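# Memory stick meets its match, over and over

The Trellow repair lab has spent most of May teaching a robot arm to put RAM into an old Dell desktop, a job that a reasonably alert teenager can pick up before lunch. The lab is comparing two sets of gripper fingers, the Onex and the Barrios, and it has let neither one off easy. Each gets 30 tries at the same task: pick up the memory stick, carry it over the open case, line it up with the slot, push.

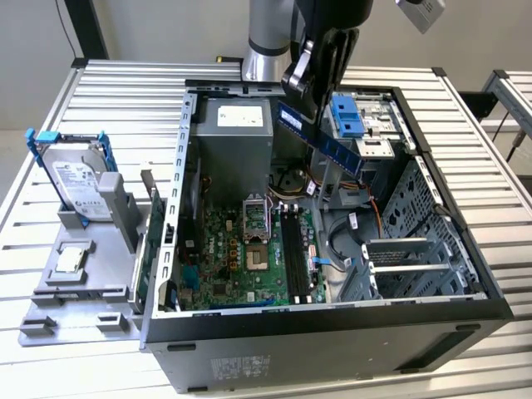
**Trellow Hardware Reuse Team**

Pushing is where opinions start to differ. The Onex fingers are stiff and hold on like a toddler with a cookie, so when the stick is a hair off line, the slot takes the blame. The Barrios pair has more give, and a stick that arrives slightly crooked can settle into place. It can also settle out of the fingers entirely. The team has a foam mat for such occasions and a column in the spreadsheet headed "floor."

Both sets run on the same controller, a Clemis unit that stops the arm when the load climbs too high. Its factory setting stopped the arm for nearly everything, including what the log describes as "touching." The team has since changed the setting 3 times and now considers it merely cautious. 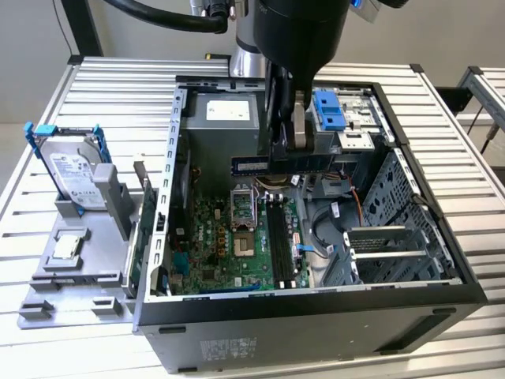

Why not use a brand-new computer for the test?
Used office desktops are what the lab takes in, 400 of them last year, and an arm that can only handle factory-fresh parts would be of little use there.

The camera comparison has been quieter. A view from the side of the bench makes it easy to judge height and hard to judge angle, and a view from the gripper does the reverse. The team wants both, as does every team that has ever been asked to choose. For now the budget has agreed to think it over.

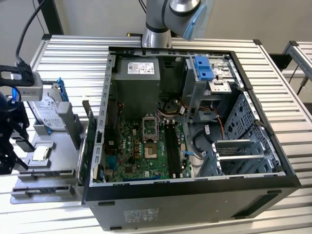 ## What happens next

Memory is the easy part of the list. The processor comes after it, and the lab has already moved the arm's top speed down in its honor. A bent pin can't be logged under "floor."
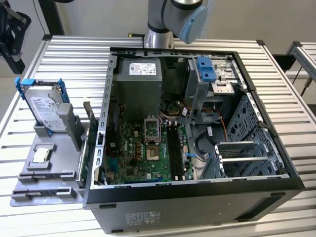

The hard drive is last, mostly on account of its size, and the team hopes to reach it before the summer intake of computers fills the hallway again. Results for both grippers will go up on the lab's page once the final 2 rounds are done. Until then, repairs at the front counter are still carried out by people, at the usual prices.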